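Search this site Search
Newsletter > Product News > Home Robots
March 13, 2020 | By Shahla Babaei

Jiltbridge has opened orders for its tidying kit, made for robots with two arms. The kit brings a pair of grippers, a head camera mount and the software which teaches the robot to pick up light, soft things and put them in a basket. We at Lanside had it for 17 days, and most of this time we spent in a furnished sitting room with a patterned carpet.

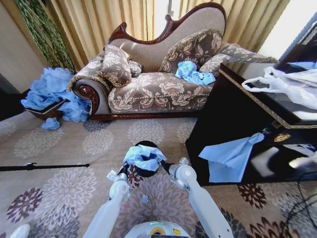
Can the kit be used without an internet connection?
After the first setup it works fully offline, and updates can be loaded from a memory stick.

The manual has 70 pages and I recommend to read the part on calibration twice. We needed 10 minutes for each arm.
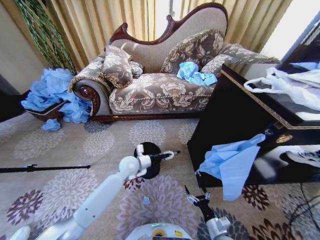

Crumpled material stays the difficult point, as its shape is different at each try. Jiltbridge promises better grasp planning with the update in May. The price is 800 dollars, and the grippers have a one-year warranty.

Tags: grippers, home robots, reviews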